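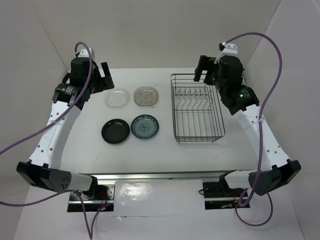 Sorting plates before they go in the rack

Clear a space next to the dish rack and lay the plates out flat, one layer only. Put square ones together and round ones together.

Check each rim with a fingertip. Anything chipped goes to one side -- wrap it in newspaper before binning it.

Load the largest plates first, starting at the back, all facing the same way. Leave an empty slot between heavy ones. Glass goes in last.

Leave for around 2 hours, then dry the bottom edges with a tea towel and stack by size.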